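Clearing and Resetting a Bed Used as a Work Surface: A Small Household Study

Project report, second-year module in Domestic Environments and Product Use
Plamalville College

1. Background

Beds in small flats are often used for more than sleeping. They serve as a packing table, a place to sort washing, and a shelf for whatever was last carried into the room. In the homes we looked at for this project there was seldom another flat surface of the same size. A dining table was usually smaller, and the floor was avoided by people who did not want to bend.

The project asked what this second use costs in time and in wear on the bedding. It followed an earlier class exercise on kitchen worktops, in which the time taken to clear a surface depended more on where the objects had to go than on how many there were. We wanted to see if the same held for a soft surface.

The work was carried out in June in the Brikberg housing block, in bedrooms offered by households who had answered a notice in the entrance hall. The clearing method is referred to as Mai throughout, after the working title it was given in our first planning notes.

2. Aims

The aims were as follows.

To record how long it takes to clear a bed of mixed small items and remake it to a usable state.
To compare an unplanned clearing with one done in a fixed order.
To note which features of the bed and bedding slow the work down.

We did not set out to measure comfort, hygiene or the quality of the bedding. Washing was also left out.

3. Terms used

Clearing means removing every object that is not bedding. Resetting means returning the bedding to a flat and even state, with the cover reaching the edges of the mattress on the open sides. A run is one clearing and one resetting, timed together.

A carrier is any open container used to hold items during a run. In most runs this was a cardboard box, since most households had one to hand. Two households used a washing basket.

4. Method

4.1 Runs

A total of 31 runs were timed. Each household did at least one unplanned run before being shown the fixed order, so that the first result would not be affected by it. The timer was started when the first item was touched and stopped when the person stepped back from the bed.

Households were asked not to tidy beforehand. Items already on the bed were left as they were, and we did not add any of our own.

4.2 The fixed order

The Mai order has five steps.

Place the carrier on the bed, near the head end and on the side away from the door.
Put in all loose items without sorting them.
Lift the carrier off and set it on the floor.
Pull the comforter to the foot of the bed, smooth the sheet, then draw the comforter back up.
Sort the carrier away from the bed.

The fifth step was not timed as part of the run. This is a weakness of the method and is discussed in section 7.

4.3 Carrier position

We first planned to keep the carrier on the floor throughout. In the trial runs this led to a good deal of bending and to small items being dropped between the bed and the wall. Placing it on the mattress brought the opening closer to hand height, at the price of a weight resting on the sheet.
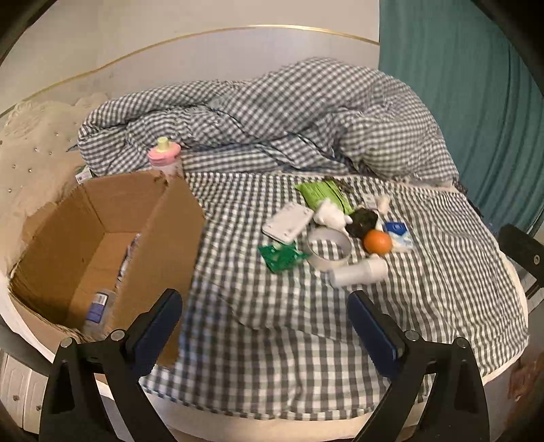

Figure 1. Open cardboard box at the left of the bed, with the gingham comforter bunched across the back of the mattress.

The position used in Figure 1 leaves the middle and right of the mattress open. The tall side panel of the box stands towards the centre of the bed, and this was found to matter more than expected. A person reaching from the right has to lift each item over the panel, while a person on the left can see straight into the box. In later runs we asked people to turn the lowest side of the carrier towards themselves before starting.

Bottles and cups were treated as a group of their own. Both the clear plastic bottle in the box and the child's drinking cup or bottle behind it belong to this group. An item standing against bunched bedding is easily missed from the foot of the bed, and in several homes the last thing to be found was a cup behind a fold. We added a check along the line of the comforter before step three for this reason.

4.4 Recording

Times were taken with a phone stopwatch and written on a printed sheet. The sheet also had space for the type of bedding, the number of open sides, the carrier used and any interruption. Runs broken off by a phone call or a visitor were not counted and do not appear in the total.

5. Results

5.1 Time

The median time for unplanned runs was 132 seconds. With the fixed order it fell to 110 seconds. The shortest run with the fixed order took 90 seconds, in a household with a single light cover and a bed that could be reached from both sides.

The saving was made almost entirely in the clearing part. Resetting took much the same time in both cases. In unplanned runs people tended to carry one or two items out of the room, come back, and start again. With a carrier they stayed at the bed until the surface was clear.

5.2 Bedding

Heavier comforters were slower to draw up but settled better. Light ones moved quickly and then had to be straightened a second time. When a comforter was left rolled at one end and heaped at the other, people usually began pulling from the heaped part, and this turned the cover out of line with the mattress. Starting from the low end gave a straighter result at the first attempt.

Checked and striped fabrics had an effect we had not planned to look for. Several people used the pattern as a guide and kept adjusting until the lines ran parallel to the edge. The result was neater, but they also went on working after the bed met our definition of reset. On plain fabrics they stopped sooner. Our sample is too small to put a figure on this.

Where the sheet and comforter had the same pattern, it was harder to see from a distance where one ended and the other began. Contrasting piping or edging helped, as it showed the line of a fold and gave the hand something to follow.

5.3 Headboard and bed frame

Padded parts collected small items in the gap beside the mattress. Studs and raised decoration caught on loose-knit throws in two homes, though no damage was recorded. A smooth headboard gave no trouble in this respect, but items leaned against it slid down behind the pillows.

Curtains hanging beside the mattress were a minor nuisance. If the comforter was thrown instead of drawn, the edge of the curtain was sometimes trapped under it and had to be pulled free. One household tied the curtain back before starting and kept doing so afterwards.

5.4 Carriers

Cardboard boxes were the most common carrier and also the least consistent. A torn or frayed rim did not affect the timing. Loose flaps did, as they folded inwards and covered the opening. Flaps should be tucked down or cut off before use.

The washing baskets were easier to lift because of their handles. Their openings were wide enough for items to be dropped in from either side. Against this, very small things fell through the slots, and one household lined its basket with a pillowcase.

6. Storage trial

A short side trial was made with a Rerier folding crate, bought for the project. The crate has straight sides and folds flat when empty, so that it can be kept under the bed. It was used in a handful of the fixed-order runs, too few to be reported separately.

People liked having a carrier that was always in the same place. The plastic base slid on smooth sheets and drew them into wrinkles, which then had to be taken out during resetting. A cloth laid under the crate cured the sliding — but it was one more thing to remove, and most people stopped using it after the first attempt.

7. Discussion

The results support the use of a carrier and a fixed order, within limits. A saving of 22 seconds is small for a single clearing. For a household that clears the bed every evening it may be worth having, and the people who took part mostly said that the greater benefit was not having to decide where to begin.

The main objection is that sorting is put off. A box moved to the floor is still a box of unsorted things, and in some homes it was back on the bed at our second visit with the same contents. Timing the sorting step would give a fairer comparison. It is quite possible that the saving would shrink, or disappear, if this were done. Wrappers and other rubbish in particular should go straight to a bin, and we would now add a second, smaller container for them.

The second objection concerns learning. As every household did its unplanned run first, part of the improvement may be due to practice. A better design would have had half the households begin with the fixed order. We considered this at the planning stage and decided against it, as people who have been shown an order find it hard to work without one.

The placing of the carrier needs more work. The head end was chosen because it is the last part of the bed to be smoothed in most homes. With a deeply bunched comforter this choice is less good, as the box ends up pressed against the folds and hides whatever stands behind it. The foot end may be preferable in such cases.

8. Points for further work

Time the sorting step and report it together with the run.
Test the foot end as a carrier position with heavy comforters.
Compare plain and checked fabrics using the same bed and the same person.
Try a soft fabric carrier that will not slide on the sheet or mark it.
Repeat the runs in winter, when more layers are in use.

Appendix A. Recording sheet headings

Run number
Unplanned or fixed order
Open sides of bed
Type and pattern of bedding
Carrier and position
Items found after step three
Time in seconds
Remarks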